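The Long Way to a Second Record

When the electronic duo Illard and Vũ announced that their second album would be recorded in a disused grain hall in Tatbridge, their label had already booked studio time elsewhere. The booking was canceled within the week. The result, Trilumari, runs to 86 minutes and is the most demanding work the pair have released.

The two musicians met as students of composition and spent several years writing for dance companies before turning to music of their own. Their debut was assembled almost entirely on laptops, in short sessions between commissions. For its successor they set themselves a stricter method: every sound was to be played in the hall, captured there, and left at its original tempo.

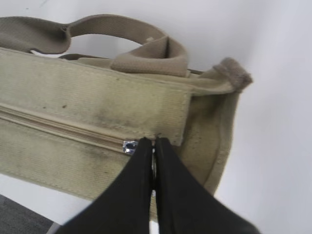 MUSIC / LONG READS

The hall imposed conditions. Its echo lasts long enough to blur any fast passage, and early attempts at percussion were abandoned. What remained were slow figures for synthesizer, harmonium and bowed cymbal, each given time to fade before the next began. The pair recorded 116 separate takes over the winter and kept 20 of them.

Listeners who know the first album will recognize the taste for close, slightly sour harmony. The pacing is new. The opening piece holds a single chord for most of its length, changing only in volume, and the first clear melody arrives well into the second disc. Vũ has described the sequence as a set of rooms to be entered in order, and the label has respected that wish by declining to issue a single.
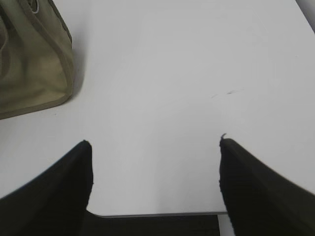
Such decisions carry a commercial cost. Long-form electronic music is poorly served by playlists, and a record without an obvious entry point depends on radio hosts, specialist shops and word of mouth. The label has responded with a modest first pressing and a series of seated concerts, at which the album will be performed complete and without an intermission.

The first of these took place in Tatbridge in March, in the hall itself. The duo played from the center of the floor, with the audience arranged on all sides – an approach that made the sound markedly different from one row to the next. Several passages were louder than on the record, and the closing section for harmonium was extended by several minutes.

Further dates are planned in churches and former industrial buildings. Illard has said that each venue will be given a day of rehearsal so that the timing can be adjusted to the room.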